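Cunlow leader arm kit from Skarnetti, review after six weeks
Posted Fri 13 June by Kauko Koivisto

Quick one, I have a rig to get back to. Short version: buy it if you do two-arm work, skip it if you only need to jog one arm around. Four out of five.

What you get: two leader arms you hold, a foot pedal, a hub, the recording software. Paid $1,219 for the pair. Clamps are extra, which stinks at that price. Used it to drive our two follower arms and record demos for policy training. Box and tray stuff mostly, flat parts, nothing heavy.

Setup. One afternoon, most of it on the joint mapping. The manual has you zero the left arm twice, do it, I skipped the second time and the elbow offset was garbage. Pedal is plug and go. Hub runs warm but never quit on me. 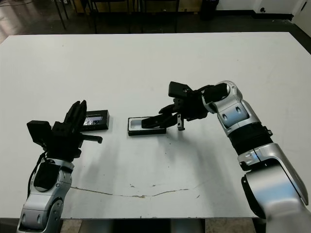 Fine motion is where the money went. The old Kolberg handles we had were fine for big swings and hopeless for anything near the table, you'd twitch and the follower would stab. With the Cunlow you can scale motion down from the grip wheel without letting go. So for a job like getting the lower finger of the right gripper down into that shallow tray, I drop the scale to a quarter and creep. Left arm stays at its own scale, parked by the black box with the gripper open. Seperate scaling per hand is the best thing in the whole kit and its buried on page 37 of the manual. Page 37!

Weak spot, trigger feel. Spring is the same all the way through, no bump when the follower closes on something. You end up watching the gripper instead of feeling it. New people squeeze way too hard. Costello sells a stiffer spring that helps a little. Would not call it a fix.

Recording is good. Tap pedal to start, tap to stop, hold to toss the take. 283 takes saved so far and not one corrupt file. Playback scrubber is slow with all the camera views open, close a couple.

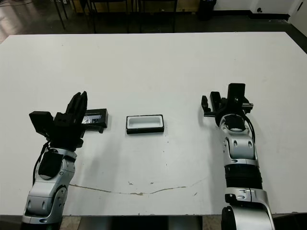 Two-handed demos need a clutch, and the clutch here is right. Press with your thumb, leader goes loose, move your hand somewhere comfy, let go, carry on. Follower doesnt jump. I lean on it for takes where one hand waits. Say the left gripper is up at the flat black piece next to the tray and the right one is way over on the other side, open, nothing to do yet. Clutch the right, rest your wrist, work the left. On the Kolberg you had to hold that idle arm up the whole time and the drift went into the data.

Noise: the leaders click at the wrist past a certain angle. March firmware made it better, still there. Cable strain relief on the hub side is junk, tape it down day one.

Also the camera sync panel. Works. Ugly. You want the wrist views big for thin parts, the overhead view won't tell you much about how a part sits in the fingers.

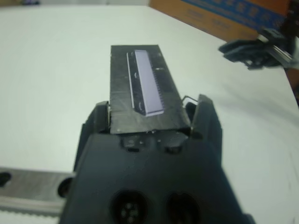
Wrist camera, black part between the fingers, other gripper over by the cardboard box.

Support answered me in a day, both times. Warranty card wants a serial that's printed under the base, so copy it down before you clamp anything.

Would I buy again, yes. Wait for a sale on the clamps.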